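To: Caleston Housing – All Residents
Subject: Re: Shared kitchen, items left on the counter

On Saturday a resident of the Caleston building wrote:

> Could the office please confirm what may stay out on the counter in
> the second-floor kitchen? I put my tray away in November after the
> last notice, and now there are canisters beside the toaster oven
> again. Are trays allowed or not?

Thank you for your message. The office has reviewed the kitchen guidelines and can confirm the following.

The toaster and the toaster oven are house appliances and remain on the counter at all times. Serving trays may also stay out, provided they lie flat and leave at least 14 inches of clear counter for food preparation. Dry goods belong in closed containers with the lid on. Loose lids should be returned to the Zikau drawer unit, where 2 shelves have been set aside for them.
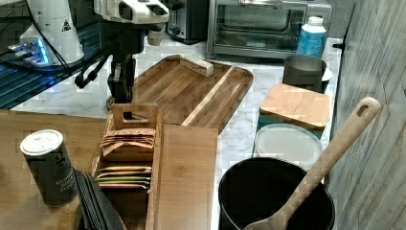 Bottles of any kind should carry a readable label and be moved to the wall cabinet by 9 p.m. – this applies to cleaning products and to food alike. Containers without an owner's name will be held at the Ikeck Street desk for 14 days and then discarded.

Residents who need more storage may request a Kravets bin from the office. Bins are issued one per household, and some 90 remain available.

Questions about these guidelines may be sent to this list.

Resident Services Office
Caleston Housing

3 replies
Share 0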